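Motorsport Engineering > Race Operations > Course Reader

Chapter 6
Fuel Windows and Pit Stop Timing

A stint is the distance a car covers between two visits to the pit lane. Its maximum length is set by usable fuel, which is less than tank capacity. Pickup design, cornering load and the shape of the cell leave a residue that the pump cannot draw reliably. Teams measure this residue on a test stand and again on track, and the larger value is used for planning.

The fuel window is the range of laps on which a car can stop and still complete the race with the planned number of stops. It opens on the first lap from which the remaining distance can be covered by the remaining stints at full length. It closes on the last lap the car can reach on the fuel it is carrying. A window may be one lap wide. On long road courses it is often no wider than three.

Consider the Trandik circuit, where the race distance is 200 laps and a full tank gives 36 laps under green. Five stops produce six stints, with a combined range of 216 laps. The surplus is 16 laps. The first window therefore opens at the end of lap 20 and closes at the end of lap 36. A driver who stops on lap 20 has used the entire surplus and must run every later stint to its limit.

Caution periods change the calculation in two ways. Consumption behind the safety car is lower, so the window closes later than planned. The time cost of a stop, expressed in track position, also falls, since the field is circulating slowly. Sokol's notation, used throughout this book, records green laps and caution laps in separate columns and converts the second to the first by a consumption ratio. The ratio must be found for each circuit.

Fuel saving extends a stint at the expense of lap time. The usual method is to lift before the braking point and coast. Gion Strebel's logs from the Himora program show the cost rising slowly for the first few percent of saving and steeply after that. Zdeňka Sokol reached the same result with the Hájek engine, although the point at which the curve steepens came earlier. The two data sets are compared in Section 6.4.

Tire wear is treated separately in Chapter 7. For the present chapter it is assumed that a set of tires lasts at least one full stint and that all four are changed at every stop. Refueling is assumed to take longer than the tire change, so that stationary time depends on the quantity of fuel added.

Tags: strategy, refueling, endurance and sprint formats

Zurkero Technical Press | Contact | Copyright and permissions | Back to top

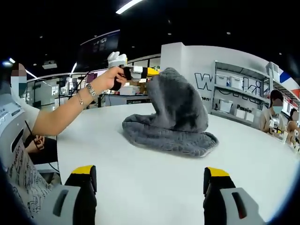
Why does a car's first fuel window close later when there is an early caution period?

Laps behind the safety car use less fuel than green laps, so the same tank carries the car over a greater number of laps before it has to stop.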